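April, very late, kitchen table

I have spent my entire evening teaching a pair of imaginary hands to put an imaginary yellow thing on an imaginary plate. For this my parents are paying tuition.

Backing up a little, because I skipped three nights and this diary is supposed to be my record for the seminar. (Nazar Holovko says every team member must keep a log. He's the instructor, he collects them at the end, and I'm fairly sure he reads only the first page and the last. Hello, sir, if you've wandered into the middle.)

We are team Trumik. The name was picked by a vote I missed by going to get a sandwich. The other team is Kokotus, and they got their hands moving in the first week and have been very gracious about it, meaning they stop by our table to ask how it's going and then stand there. The task is the same for everyone. Two arms, two hands, a table in simulation with some household stuff on it, and you record yourself doing the job over and over until there's enough to train a policy on. Then the policy does the job without you, or falls on its face, and you write ten pages either way.

Our quota is 336 good runs. As of this morning we had 115. I said at the start of the month that this was basically a third and we were in fine shape. Ivanyshyn, who does our training scripts and goes only by last name because there were two Andriys, asked me which month I thought it was.

So tonight was my shift. I put on the headset at six, got the gloves calibrated by six-thirty, and by seven I had learned that my left thumb and the simulator's left thumb have different opinions about where a thumb goes. I hold mine in close. Its sticks out sideways like it's hitching a ride. I recalibrated. It still wanted a ride. In the end I left it alone, as the left hand mostly has to stay out of the way while the right one does the reaching, and I can be dignified about one thumb.

The reaching is the hard part. You'd think with a whole human hand's worth of fingers it would be easier than the two-finger grippers we had last semester, and I did think that, loudly, in front of people. With a gripper you line up, you close, you're done. With these you have to decide what every finger is doing the entire time. I never noticed how much I don't decide when I pick up a lemon.

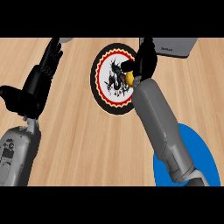 The other thing I keep fighting is the wrist. If I come in too straight, the palm blocks my own view and I'm feeling for things in a world that has nothing to feel. The gloves don't push back. You close your hand on air and look at the screen to find out if you've got it, and there's a tiny lag, just long enough to squeeze harder. Then the physics engine panics and whatever you were holding leaves at the speed of a golf ball. I lost maybe a dozen that way before dinner, and dinner was crackers.

I asked Ivanyshyn if the launches could count as good runs, seeing as the object did leave its starting position. He sent back a thumbs-down, and then, a full minute later, a second one.

The tables get shuffled every so often, so the policy doesn't just memorize one layout. Different plate, different clutter, things dropped in at funny angles. I approve of this in theory. In practice it means I get into a nice rhythm, feel like a surgeon, hit reset, and I'm a beginner again. One of the plates has so much going on in the middle of it that I lost half a minute just looking. I would buy that plate. I'd eat cereal off it and feel threatened.

Around nine Larkus froze. Larkus is the recording server, a big beige tower under the window in the lab that was old when Holovko was a student. It didn't crash, it just stopped saving and let me carry on for 2 beautiful runs, the best of the night, smooth all the way, no golf. Gone. I said a word into the headset mic and that, of course, got saved. There's an audio track. I had no idea there was an audio track. I have since gone back over what else I've been saying during my shifts and I'd like to apologize to the yellow thing.

Final count when I quit: 149. So thirty-four new ones in an evening, and my shoulders feel like I carried a couch up some stairs. I came home and tried to pour a glass of water and caught myself doing it in slow motion, checking my finger placement. My roommate watched me do this and went back to her room without a word.

Tomorrow it's Ivanyshyn's turn in the gloves, and I get to sit and sort my runs into keep and toss. He claims he can do fifty in a night. I've told him about the thumb. He says it's user error.

Must remember: charge the left glove, ask Holovko about moving our slot off the evening, delete audio if possible. Buy crackers.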